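The Road to Wistton

My aunt kept the ferry office at Drundau, and in the spring I was fourteen she went into hospital and I was sent to mind it. There was not much to mind. The ferry crossed to Enalberg twice a day if the wind allowed. People paid at the window, I tore a ticket off the roll, and the money went into a tin. When the wind did not allow, I hung a card in the window and read.

My father drove me down at the start of April. He carried my bag up to the room over the office, looked at the bed, said it would do, and was gone before the kettle boiled. He had to be back for the night shift. I did not mind. I had wanted to be by myself for a long time.

The office had a stove, a stool, a tide table and a map. The map was older than my aunt. It showed the road from Drundau to Wistton as a thick red line, though the road had gone into the sea years before and you now had to go inland by the quarry. Visitors would stand at the window and trace the red line with a finger and ask how long it took to walk. I told them it could not be walked. Most of them thanked me and set off to try it anyway, and were back within the hour for a cup of tea, which I charged for.

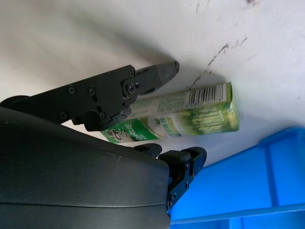 The Tin

In the second week I counted the takings for the bank and the tin was 500 over. I counted again and it was still 500 over. I checked the ticket roll and the book, and both said the same thing, and the tin said something else.

I was used to money going missing. At home it did so all the time, and there was always a row about it. I had never known it to turn up. I put the extra in an envelope, wrote the amount on the front and pushed it behind the tide table. Then I made out the bank slip for the right sum and walked up the hill with it.

The week after, it was 1,000 over. The ferry had only run on two of the days and there had been hardly any passengers. I sat up that night on the stool with the lamp off and my coat on. I heard the rain, the rope knocking on the post, and the last lorry going up to the quarry. Some time before it got light I fell asleep with my head against the map. In the morning there was a damp patch on the floor inside the door, but that door had always let in the rain.

I thought about the passengers. There was a man who took the early boat with a dog and never spoke. There were the sisters from the bakery, who went over to Enalberg to see their mother and came back cross. There was the skipper himself, who had his own key and his own hook on the wall for his oilskins. He had known my aunt since they were at school. He came in each evening to look at the barometer, though there was a better one on the boat.

I did not ask him about it. I began going out for a walk at the time he came in. I went along the harbour wall as far as the light and back, which took me twenty minutes if I did not stop. When I got in, his oilskins would be on the hook and the stove would have been filled.

My aunt rang on a Sunday, or it may have been the day after, from the telephone in the hospital corridor. She asked about the stove and whether the gutter was holding. I told her it was. I told her about the visitors and the red line, and she laughed, and then had to stop laughing because of the stitches. I said the tin had too much in it.

She was quiet for a while. I could hear a trolley going past at her end.

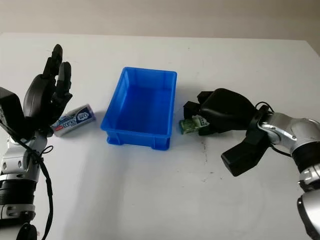
Leave it where it is, she said, and don't go thanking anyone. She said she had been behind with the rent on the office since the winter, and that she had told one person, and that she had been sorry ever since for telling him. Then she asked me to read her the tides for the week, and I read them, and she said them back to me one by one under her breath.

I put the envelopes in the bottom of the tin and did not write anything in the book.

She came home at the end of the month in the Anozie bus, which stopped for her at the office door although the proper stop was up by the chapel. She was thinner and her coat did not fit. She walked round the room touching things, the stool, the stove, the ticket roll. She took the tin down and looked in it and put the lid back on.

The skipper came in at his usual time. He hung up his oilskins and tapped the barometer.

"Falling," he said.

"It's been falling all day," said my aunt. "You've got one of your own."

"Mine sticks."

She put the kettle on and got down 2 cups, and then looked at me and got down another. We drank the tea standing up, there being only the one stool and none of us liking to take it. He asked her whether the food had been bad and she said it had been very bad. He said the road at the quarry was to be closed again for blasting. She said they had been promising that for years.

My father came for me the next morning. We went the long way, inland, and he asked if I had been bored. I said a bit. From the top of the hill I could see the boat going over to Enalberg, quite low in the water, with the dog standing at the front.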